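Lotbridge open day: two-arm tidying demo, notes and questions

Forum: Manipulation and Grasping > Events and Visits

gearlash
Posted May 11, 2025
Went to the Kirenico open day at the Lotbridge site. Most of the floor was conveyor work that has been covered here before, so I will stick to the bench demo in the back room: two arms, one parallel gripper each, a black cloth over the table, and a set of household and workshop items. The stated task was tape rolls into a shallow cardboard tray. They ran it 7 times while I was in the room and gave the operator a break in the middle. I saw 2 clear misses, both on the duct tape.

The staff described it as a learned policy with the operator on standby to take over. Control rate was quoted as 39 Hz. No force sensing at the fingers, only motor current. I asked whether the tray was fixed down and was told no.

Has anyone else seen this setup, or the earlier version they showed in December?

pallet_nine
I was there in December. Same arms as far as I can tell. The tray was a plastic bin then, taller, and the gripper kept touching the rim on the way in. Low cardboard walls make the approach a lot easier, so I would be careful about comparing success rates between the two visits.

Do you have any pictures of the layout? The position of the rack matters for what the left arm can reach.

gearlash
Got these from the demo desk. They hand them out on request, wrist and head views. 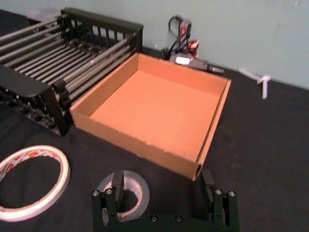
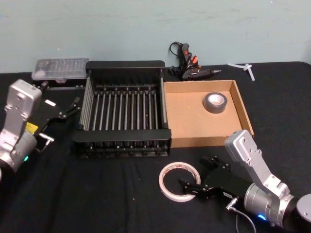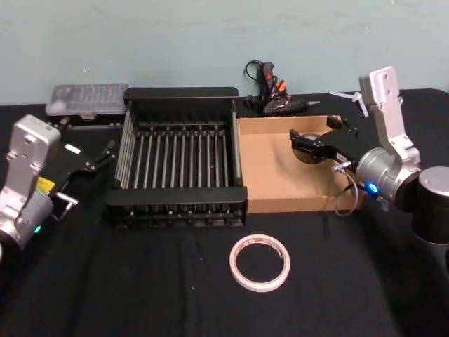
Bench layout with the dish rack beside the cardboard tray. The first is the wrist view, the other two are from the head camera.

pallet_nine
Thanks. The rack is hard up against the tray, so that side is closed off to the gripper unless it comes in high. In the third one the right gripper is down in the tray with the fingers toward the back left, and that is the corner I would have expected trouble in.

ostler44
What is the left arm for? In both head views it is parked off to the side of the rack. If one arm does the picking, call it a single-arm demo and save the second set of motors.

gearlash
The sheet on the door listed 3 tasks on the same bench. Loading the rack was one of them and uses both arms. I only stayed for the tape.

ostler44
Then the sheet should say which arm is live for which task. Visitors see two arms and write "bimanual" in the trip report. I have had that argument at work already, after the Mthembu visit.

torque_and_tea
I don't agree with ostler44 here. An idle arm still has to be kept clear of the working one, and the policy is outputting joint targets for both. Holding still is part of the action space. Whether it is an interesting part is a separate question.

My complaint is the wrist view. Look at the first picture: the duct tape is directly behind the left finger, and the finger hides the middle of the roll. For a flat roll you want to see the hole, because one finger goes inside it or you squeeze across the outside. With the center hidden you are relying on the head camera to settle it.

pallet_nine
The head camera sees the hole in the masking tape well enough. In the second picture the right fingertips are at the edge of that roll and you can see cloth through the center. I would take that view over the wrist one for the approach and switch for the last bit.

torque_and_tea
Switching is what the Corkness people did and they got a visible hesitation at the handover. Feed both in and let the network weigh them.

gearlash
They said all cameras are fed in at once, no switching. I did not get the image resolution. On the misses: both times the fingers closed on the outside of the duct tape and slid up. It is a wide roll and the fingertips are narrow. The operator took over on one and let the other time out.

ostler44
Time out after how long?

gearlash
Did not ask. Sorry.

kerf_width
Adding one thing for anyone planning a visit: black gripper, black rack, black cloth. I spent a month on a similar bench and our depth readings on the dark parts were poor. Ask them if they use depth at all or color only. If it is color only then the cloth is a fair choice for pale objects like the white tape, and less so for the glue gun.

gearlash
Color only, according to the engineer at the bench. The glue gun was not in any of the runs I watched.

pallet_nine
I have a slot for the next visit and will ask about the timeout and the resolution. If someone wants other questions put to them, post them below — I will print the list.

kerf_width
Ask if the rack position is varied between training runs, and by how much.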